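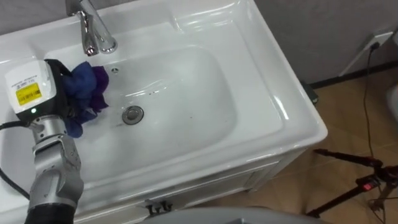
Ameo is pausing all bathroom cleaning work by its Prolten service arms while it corrects a fault in the way the arms measure how hard they are pressing. The pause covers 31 arms at customer sites and takes effect today, Mar 15, 2023. Washbasin wiping is the task most affected. In that job the gripper holds a bunched cloth, like the blue and purple one against the inner wall of the bowl, and the control software is meant to keep the push on the surface low and even. On some arms running the current software, the push can climb well past the set limit before the arm stops.

The company has confirmed five cases. In four of them the arm stopped late and left scuff marks on the basin. In the fifth, at a guest house run by Genard, a basin cracked near the drain and a piece of the rim came loose. A cleaner was in the room at the time but was out of reach of the arm. There have been no injuries.

What went wrong

The Prolten arm reads force through a sensor in the wrist. The sensor sets itself to zero at the start of each job. With software release 20, the reset could run after the gripper had already touched the basin. The arm then treated the push it was already making as zero and added more on top of it.

The fault shows up mainly on curved surfaces, where the wrist turns while the cloth stays in contact. Flat counters and tiled walls gave normal readings in every test. Ameo has not found the fault in floor or window work, and those jobs are not part of the pause.

The first scuffed basin was reported in the winter and was put down to grit in the cloth. Ameo now considers that finding wrong. The job record for that visit showed the late reset, and it should have been checked at the time. Service staff will now pull the job record for every report of surface damage, including small ones.

Testing

Väisänen, an outside test lab, repeated the fault on a bench basin in 732 wiping runs using the same type of arm and gripper. The lab found that the late reset happened only when a job was paused and restarted with the cloth already in the bowl. It also found that the green light on the wrist stayed on throughout. That light shows that the unit has power and says nothing about the force reading. Some customers had taken it to mean that the arm was working within its limits, and the operator guide did not make the difference clear. The guide is being rewritten.

What customers should do

Do not start basin, tub or toilet jobs on a Prolten arm until the new software is installed. If a job is already under way, press the stop button and wait for the arm to go still before moving it. Do not use the pause button - a restart from pause is what sets off the fault.

Check any basin the arm has cleaned since release 20 was installed. Look for hairline cracks near the drain and along the rim. If you find one, stop using the basin and contact Ameo service. Ameo will pay for replacement basins and fitting where the job record shows the fault.

Customers do not need to send arms back. The wrist sensor itself is sound and no parts will be changed.

Next steps

Corrected software is in testing now. It blocks the reset unless the arm is clear of all surfaces, and it adds a second force check taken from the motors in the arm's joints. If the two readings disagree, the arm stops and shows a fault message on the operator's screen. Ameo expects to release the update in April, once Väisänen has repeated the full set of runs.

Service fees for bathroom work will not be charged during the pause. Credits will appear on the next invoice.

About Ameo

Ameo builds and services cleaning arms for guest houses, clinics and rental homes. The Prolten arm is its main product.

Customers can reach Ameo through the service number printed on their contract. Press questions should go to the Ameo press office.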